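Zwanzig nach sechs und die Schlüssel weg.

Also nochmal. Jackentasche links, Jackentasche rechts, Hosentasche, die kleine, in die nie was reinpasst. Kassenzettel, ein Bonbon, Fusseln. Keine Schlüssel. Die Fähre nach Hurholm geht um sieben, und zum Anleger sind es mit dem Rad einundzwanzig Minuten, wenn die Schranke oben ist. Ist sie nie.

Ich stehe in der Halle von Bumwood und drehe mich im Kreis wie ein Hund, der sich hinlegen will. Früher Holzhandel, dann Lager, dann nichts, jetzt meine. Noch bis heute. Übergabe Dienstag, sauber gefegt, Schlüssel in den Umschlag, Umschlag in den Kasten an der Bristdale-Straße. 400 Kaution. Ohne Schlüssel keine Kaution, so steht es im Vertrag, Seite zwei, ich habe es dreimal gelesen, weil ich dachte, da kommt noch ein Satz. Kam keiner.

Denken. Wann zuletzt. Heute früh aufgeschlossen, klar, sonst wär ich nicht drin. Dann Tor auf, Wagen rückwärts ran, die Regale raus. Dann Kaffee. Dann die Kisten von Xiong, die schweren, mit dem Papier. Dann gefegt. Beim Fegen noch gehabt? Es hat geklimpert beim Fegen. Oder das war der Eimer.

Der Wagen ist weg, das ist das Schlimme. Seit vier. 238 Kilometer bis zum neuen Lager, und wenn die Schlüssel in einer Kiste liegen, dann liegen sie jetzt irgendwo hinter Bristdale auf der Autobahn, zwischen Zwingen und alten Katalogen. Ich rufe an. Mailbox. Ich rufe nochmal an, als würde die Mailbox es sich überlegen.

Toilette. Fensterbank. Der Sicherungskasten, warum auch immer, ich mache ihn auf und wieder zu. Hinter der Tür. Im Besenstiel kann nichts sein, ich schüttle ihn trotzdem.

Halb. Gut. Dann systematisch. Am Tor anfangen, in Bahnen, Kopf runter, wie auf der Wiese nach einem Ohrring. Eine Bahn hin, eine zurück. Der Boden kommt mir so ohne Möbel vor wie ein fremder. Sieben Jahre drauf rumgelaufen und nie hingeschaut.

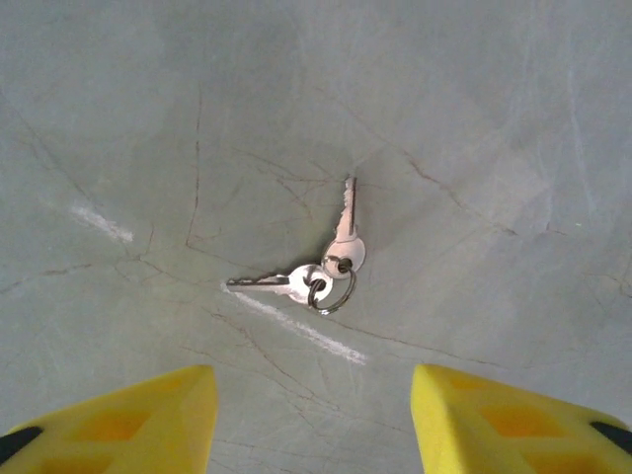
Ich mache erst mal gar nichts. Stehe da, die Hände auf den Knien, und atme. Mitten in der Halle. Mitten! Da bin ich mindestens fünfmal dran vorbei, eben noch, mit dem Telefon am Ohr.

Beide dran, der fürs Tor und der für die Seitentür. Der Ring auch, dieser dünne dunkle, der immer unter den Nagel geht. Rausgefallen, als ich mir die Jacke ausgezogen habe, oder beim letzten Regal. Egal. Ist doch egal jetzt.

Und dann sehe ich den Strich daneben und bleibe doch noch hocken, obwohl keine Zeit ist. Das Weiße. Das war mal die Linie. Im ersten Winter gezogen, quer durch, eine Seite Werkstatt, andere Seite Wohnen, so hieß das damals, Wohnen, ein Sofa und ein Heizlüfter. Mit Socken nicht über die Linie wegen der Späne. Wir haben uns dran gehalten bis ungefähr Februar. Danach stand das Sofa halb drüber, und im Sommer war ich allein hier, da brauchte es keine Linie mehr. Dachte, die wär längst weggefegt. Hab heute selber zweimal drüber gefegt und nichts gemerkt.

Mit dem Daumen kurz drüber. Dann ein Riss, dem ich mit den Augen hinterherlaufe, dann noch einer. Die gab es auch schon immer, die stehen sogar im Protokoll, »Boden: Risse, bekannt«. Bekannt. Mir nicht.

Fünf nach halb.

Los jetzt. Schlüssel, Jacke, Rucksack, Licht aus. Das Licht geht hinten zuerst aus und vorne später, hat es immer gemacht. Seitentür zu, zweimal rum, sie klemmt, Schulter dagegen, nochmal. Zu.

Der Umschlag liegt im Korb vom Rad, beschriftet seit gestern, Bristdale-Straße 83, mit einem Fettfleck vom Brötchen. Schlüssel rein. Ringe raus vorher? Nein. Die sollen den Ring behalten. Zukleben, leckt nicht richtig, nochmal lecken, mit dem Ärmel draufdrücken.

Ich fahre im Stehen. Die Straße runter, am Kasten bremse ich kaum, Klappe auf, rein damit, es macht klack, viel leiser als ich wolte. Dann die Kurve, dann das lange Stück am Wasser. Das Telefon brummt in der Tasche, bestimmt der Wagen, was denn los sei. Später.

Vorne die Schranke. Unten natürlich.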